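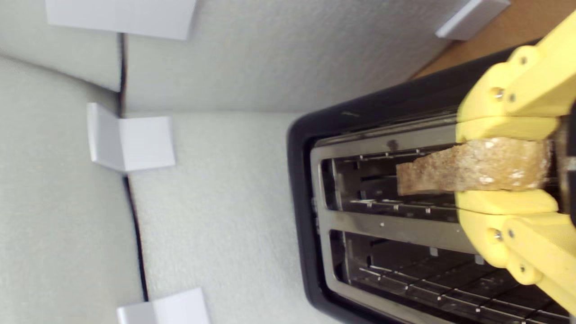
Meven User Guide, Issue 4, page 257

Home Downloads Guides Release Notes Contact

Setting up a shared account with Meto signing keys

This section covers shared accounts in Meven for the desktop. A shared account is one that needs more than one key to approve a payment. It is meant for small businesses, clubs and families who hold funds together. If you only want a personal account, go back to the section on first start.

Updated 25 August 2018 for the current desktop release. Screens in the release from February look different in places, and the Policy tab is missing there. Update before you continue.

Before you start

You need the following:

- A computer with Meven installed and fully synced. The first sync downloads almost 3 GB, so do it on a connection without a data cap.
- One Meto signing key for each person who will approve payments, with its own USB cable.
- The paper backup cards that came in each Meto box. Leave them blank for now.
- A printer that is connected by cable. Do not use a network printer or a print shop for the policy sheet.

Every person who holds a key should be present for the set-up, or should be able to do their own part of it on a computer they trust. Do not mail a Meto that has already been started.

CAUTION: If a Meto arrives with a backup card already filled in, do not use it. Someone else knows the recovery words and can take anything sent to that key. Contact the seller and keep the packaging.

Part A. Starting each Meto

Repeat this part for every key. Finish one key before you unpack the next, so that the cards do not get mixed up.

1. Plug the Meto into the computer. The light by the cable turns white.
2. Open Meven and choose Devices, then Add Device.
3. Wait for Meven to check the firmware. If an update is offered, accept it. Do not unplug the Meto while the light is blinking.
4. On the Meto, choose New Key. Do not choose Restore unless you are replacing a lost device.
5. Set a PIN using the buttons on the Meto. The PIN is never typed on the computer keyboard.
6. The Meto now shows the recovery words one at a time. Write each word on the backup card in pencil or with a pen that does not smear. Print in capitals.
7. The Meto asks for several of the words back, in random order. Enter them with the buttons.
8. Give the device a name in Meven. Use the holder's role or initials. The name is stored on the computer only and can be changed later.
9. Unplug the Meto and put the card in its envelope.

Note: Meven will never ask for recovery words on the computer screen. A window that does so did not come from Meven. Close it, disconnect from the network, and read the section on suspicious software.

Note: Do not photograph the card. Phones copy pictures to online storage without asking, and a copy is hard to remove from every place it has gone.

CAUTION: Entering the wrong PIN too many times erases the Meto. The funds are not lost if you have the card, but you will have to restore the key before it can sign again.

Part B. Choosing a policy

The policy says how many keys have to agree before a payment goes out. You choose it once. It cannot be edited afterward. To change it, you create a new shared account and move the funds there, and you pay the usual network fee for the move.

Meven offers these ready-made policies:

Two of three. Any two holders can approve a payment. One key can be lost or broken and the funds can still be moved. Suitable for most users.

Three of four. More people have to agree, and one key can still be lost. Payments take longer to arrange, especially if holders live far apart.

All keys. Everyone has to agree. If one key and its card are both lost, the funds cannot be recovered by anyone, and that includes De Haan support. We do not recommend this policy for long-term storage.

Custom policies are possible under Advanced. They work in the same way but are not covered by telephone support.

Part C. Creating the shared account

1. In Meven, choose Accounts, then New, then Shared.
2. Type a name for the account. The other holders will see it.
3. On the Policy tab, select the policy you decided on in Part B.
4. Click Add Key and plug in the first Meto. Unlock it with its PIN.
5. The Meto shows a short key code. Compare it with the one in the Meven window. If they match, press the right-hand button. If they do not match, press the left-hand button and stop.
6. Unplug the Meto and repeat steps 4 and 5 for the others.
7. Click Create. Meven builds the account and shows a policy sheet.
8. Print the policy sheet once for each holder. Clear the printer's job list afterward if your printer keeps one.

The policy sheet does not let anyone spend. It lists the public part of each key and the rule that ties them together. You need it, along with the recovery cards, if you ever have to rebuild the account on a new computer. Treat it as private all the same, as anyone who has it can see the balance and every payment.

CAUTION: Keep each card apart from the others. Two cards from a two of three account kept in the same drawer give full control of the funds to whoever opens the drawer. 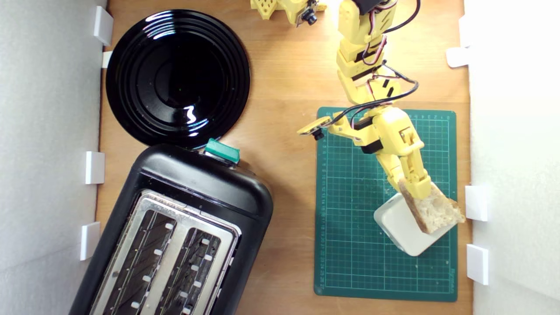

Sanne Wouters
Technical Writer, De Haan

Part D. Adding a holder on another computer

Each holder can see the shared account in their own copy of Meven. The Flornura relay passes unsigned payments between the computers, and it never holds keys.

1. On the first computer, open the shared account and choose Invite.
2. Save the invitation file to a USB stick, or send it by encrypted mail.
3. On the second computer, choose Accounts, then Join, and open the file.
4. Plug in that holder's Meto and unlock it.
5. Both computers now show a matching phrase. Read it aloud over the phone or in person. Do not send it in the same message as the file.
6. Click Match on both computers.

If the second computer stays on "Waiting for relay", the cause is usually a firewall. Flornura uses port 1157 for outgoing traffic. Allow it in the firewall settings, or ask the person who looks after your network. You do not need to open any port for incoming traffic.

If you would prefer to keep away from the relay, turn it off under Settings, Connection. Unsigned payments then have to be carried by hand as files. Everything else works as described.

Part E. Sending a test payment

Do not move the full balance in before you have done this test.

1. Open the shared account and choose Receive.
2. Plug in any one Meto and choose Show on Device. Check that the address on the Meto is the same as the one in the window. Check all of it. Malicious programs that swap addresses often pick one with the same first and last characters.
3. Send a small amount to the address from another account.
4. Wait until the payment is marked Confirmed. The time depends on how busy the network is and on the fee you paid.
5. Choose Send and enter an address of your own. Enter part of the test amount.
6. Sign with the first Meto. The status changes to Partly Signed.
7. Have the next holder open the payment on their computer, check the amount and address on their own Meto, and sign.
8. When enough keys have signed, the Broadcast button becomes active. Click it.

Note: A partly signed payment can be deleted by any holder. Deleting it in Meven removes it from the list, but a copy saved earlier as a file can still be signed. If you change your mind about a payment, tell the other holders.

Part F. Testing one recovery card

We suggest testing at least one card while the account holds only the small amount.

1. Choose a Meto and make sure its card is at hand and readable.
2. On the Meto, choose Settings, then Erase. Confirm with the PIN.
3. Choose Restore and enter the words from the card with the buttons.
4. Set a new PIN.
5. Open the shared account in Meven and plug in the restored Meto. It should be listed under its old name with a green mark.

If it is listed as Unknown Key, a word was entered wrongly or was copied wrongly in Part A. Erase the Meto and try again. If the second try fails as well, that key is gone. Use the remaining keys to move the test amount out, and start again from Part A with new cards. Destroy the old ones.

Getting help

Support cases for shared accounts are handled by Kenneth Lindsay and his team. Write through the Contact page and give your Meven version, your operating system and the policy you chose. Do not include recovery words, PINs or the policy sheet. Support staff will not ask for them, and any message that contains recovery words is deleted unread as soon as it is noticed.

Next section: Replacing a lost or damaged Meto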